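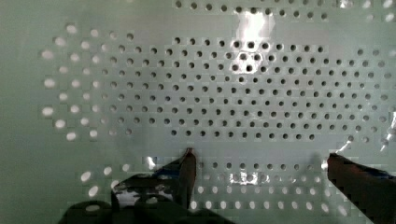
Ticket 321: Arm stops short of the panel, or goes straight through where it thinks the panel isn't
Opened by: Titilayo Yusuf
Assigned to: Zulkifli Pasaribu
Area: Gukholm workshop, back bench
Status: Open (reopened, reopened)
Priority: Medium, raised from Low after the noise

Titilayo Yusuf wrote:

The arm is meant to close on the edge of the green perforated panel and pull it off its clips. It did this nicely for most of June with the old plain cover. With the perforated one it either stops in mid-air and grips nothing with great confidence, or it leans on the panel until the controller trips.

Controller is the Hinix board, firmware untouched. Wrist camera does the edge finding. Fingers open and close fine by hand. I have turned it off and on again, so please don't.

Zulkifli Pasaribu wrote:

Did you turn it off and on again?

Titilayo Yusuf wrote:

See above.

Zulkifli Pasaribu wrote:

Right. I ran the edge finder on its own with the motors disabled. It wants one long straight line and gets a great many small round ones. The holes in the middle of the main pattern come up dark, the ones at the left end come up white as if lit from behind, and the lower set is mostly white as well. It has decided the change from dark holes to white ones is the edge of the panel. I can see its point.

There's glare too. A bright patch near the top and a streak on the right both swallow a few holes, and it gets a second opinion from each.

Tried so far:
Raised the contrast threshold from 40 to 200. It now finds no edges anywhere, including the bench.
Put it back to 40.
Turned the bench lamp to face the wall. Streak moved. Still a streak.
Asked it to ignore anything round. It ignored the clips, which are round.

Titilayo Yusuf wrote:

Could we use the plain strip? There's a smooth bit with no holes down the left side and another band running across between the two patterns. If it looked for "green with nothing in it" it would at least know which way is up.

Zulkifli Pasaribu wrote:

Good idea, annoyingly. I've written a mask that blurs the holes until they vanish and then looks for what's left. Results on the bench, motors still off: it picked the left strip on most tries. When it failed it chose the gripper's own left finger, which stands up in the view as far as the plain band and is admittedly very straight.

Titilayo Yusuf wrote:

So it tried to pick itself up.

Zulkifli Pasaribu wrote:

It planned to. I have masked out both fingers and the dark lump of gripper body on the left as well. The body has a shiny spot on it that was scoring higher than the panel.

Update 20/08/2022: motors on, speed limit at its lowest. It went for the correct side and stopped up to 4 mm short. I count that as progress. Titilayo counts it as 4 mm.

Titilayo Yusuf wrote:

I do. Also, the Bisht library we use for the blur prints a warning on every single pass and the log is now mostly warning. Separate ticket?

Zulkifli Pasaribu wrote:

Separate ticket, yes, and somebody else's.

Still to do on this one:
Redo the hand-eye calibration. The distance error is probably in there.
Matt tape on the shiny part of the gripper body.
Borrow the diffuser from the Pronholm lamp and give it back this time.
Leave the force limit low until the panel comes off cleanly.

Leaving open. Please don't run the old script in the meantime, it's the one with the leaning.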